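Hey Oanh, September update on the Dremadska map pack. Grab a coffee, there's a fair bit in this one!

So the short version is that two of the three maps are playable start to finish, the third is a gray box with spawn points, and we've spent a bit less than I said we would. The longer version is below, and I've put the stuff I need from you near the end so you don't have to dig for it.

Skondcombe first, as that's the one your money mostly went into. The aim practice map is up on the workshop as a public beta and it's sitting at 2,569 subscribers, up from 2,067 when I wrote to you last. I'm really happy with that, we haven't done any promotion besides one forum post and Orhun's clip of the moving targets (the one with the terrible music, sorry). People like the recoil wall a lot. They do not like the menu room. You spawn in, there are buttons on every side of you, and half the comments are some version of "how do I start". Orhun Özkan has redone it so there's one big start button in front of you and everything else sits behind a side door. That goes live with the next patch.

Huet is the small two-on-two map. We ran playtests on it most evenings, usually at 9 pm because that's when the European folks and the East Coast folks are both awake, and we've now got 294 rounds logged. The attacking side was winning way too many of them early on. We moved the second bomb spot back behind the bakery, widened the alley and took out the window that let you see straight across mid, and the last batch of rounds looked a lot more even. I still think the rooftop drop is too strong, but Orhun disagrees with me on this and he's a better player than I am, so it stays in for now and we'll watch it.

One annoying thing ate up more time than it should have. The game update broke our custom scoreboard, so bots were showing up on the wrong team and scores reset at halftime. I tried patching it for days, then gave up and rewrote the whole script. It's shorter now and it loads faster, so I'm not too mad about it, but that's why the third map is behind.

Money: we've used 40 percent of the second payment. Server rental is the biggest piece, then the sound pack. I haven't touched the art budget at all, and I'd like to keep it that way until the layout of map three stops moving around.

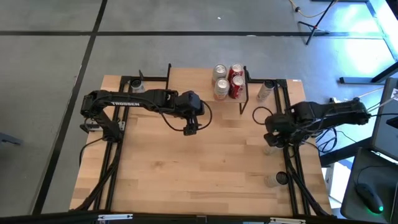
Okay, things I need from you. Codeo wants to know if we're renewing the test server at the same size or going up one. I'd say same size, we've only filled it twice. I also need a yes or no on letting streamers into the Huet beta early. I'm for it, but it's your name on the loading screen too!

Next up is the menu patch, then another round of Huet playtests with the new alley, then I go back to map three full time. I'll send you the playtest spreadsheet separately once I've cleaned up the columns.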